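Setting the Intonation on a Bulard Bass

Updated 19 Feb 2024

Fit new strings first and let them settle overnight. Old strings give false readings.

1. Tune to pitch with the bass in playing position.
2. Play the harmonic at fret 12, then the fretted note. Press no harder than you would when playing.
3. If the fretted note is sharp, move the saddle back. If it is flat, move it forward. Slacken the string before turning the screw – the Zornau bridge has soft threads.
4. Retune and check again. Stop when the two notes are within 2 cents.

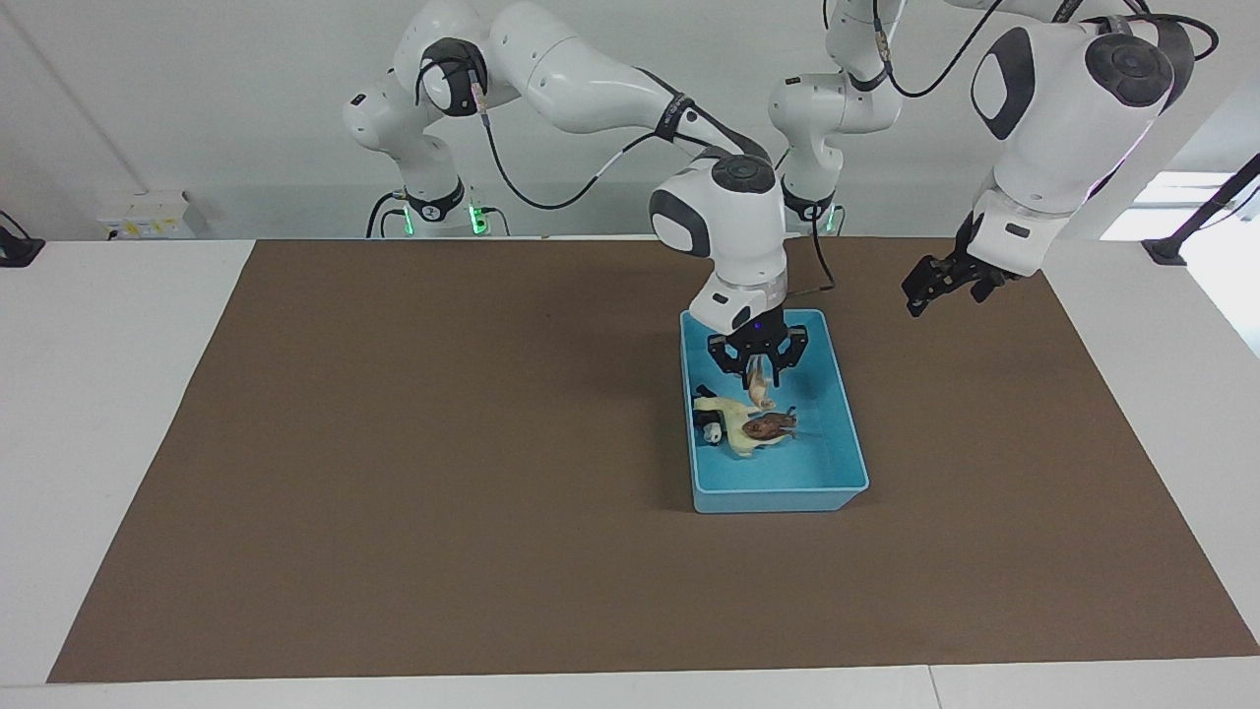 Work from the lowest string to the highest, then go over all four once more. A tapered low B often needs its saddle almost fully back. If the screw runs out of travel, remove the spring and repeat step 3.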